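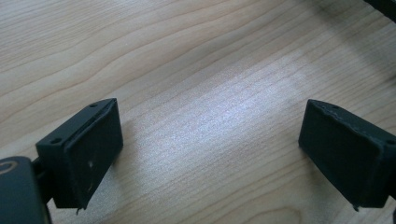
Zwischenbericht zum Projekt "Lesestube Serkudstead", zweites Förderhalbjahr

1. Stand der Dinge

Der Umbau der ehemaligen Sparkassenfiliale ist bis auf den Tresorraum abgeschlossen. Der Tresorraum ist ebenfalls abgeschlossen, allerdings im wörtlichen Sinn: Den Schlüssel sucht die Bank seit September. Die Kinderbücher, die dort stehen sollten, sind vorerst im Schalterbereich untergebracht und werden dort fleißig ausgeliehen.

2. Bestand und Ausleihe

Von den geplanten 3.000 Bänden sind 1.664 katalogisiert. Der Rest wartet in Kartons auf die Signaturschilder der Firma Britlow, die beim ersten Mal spiegelverkehrt geliefert wurden. Rund 200 Leserinnen und Leser haben inzwischen einen Ausweis. Am stärksten gefragt sind Krimis, am schwächsten die gespendete Gesamtausgabe zum Wasserrecht, die trotzdem bleibt, denn der Spender kommt regelmäßig nachsehen.

3. Software

Das Ausleihprogramm Clonura läuft stabil, solange niemand ein Buch verlängert. Bis zum Update führen wir die Verlängerungen auf Karteikarten. Das geht schneller als vorher, was wir dem Anbieter noch nicht mitgeteilt haben.

4. Veranstaltungen

Es fanden 17 Lesungen und Vorlesestunden statt. Der Vorlesemontag ist gut besucht, der Lyrikabend war es auch, nachdem wir ihn auf der Einladung in "Abend mit Suppe" umbenannt hatten. Wir schlagen vor, den Titel beizubehalten und die Suppe in die Förderposition Sachkosten aufzunehmen.

5. Mittelverwendung

Die Personalmittel liegen im Plan. Bei der Ausstattung sind wir darüber - die Regale von Bakalis waren günstig, die Winkel zur Befestigung an einer schiefen Wand nicht. Den Mehrbetrag gleichen wir aus dem Posten Öffentlichkeitsarbeit aus, der dank eines Aushangs beim Bäcker kaum belastet ist. Der Antrag auf Umwidmung liegt bei.

6. Nächste Schritte

Bis zum Abschlussbericht sollen die restlichen Bände im Katalog stehen und die Öffnungszeiten um einen Abend erweitert werden. Für den Tresorraum bitten wir um Fristverlängerung.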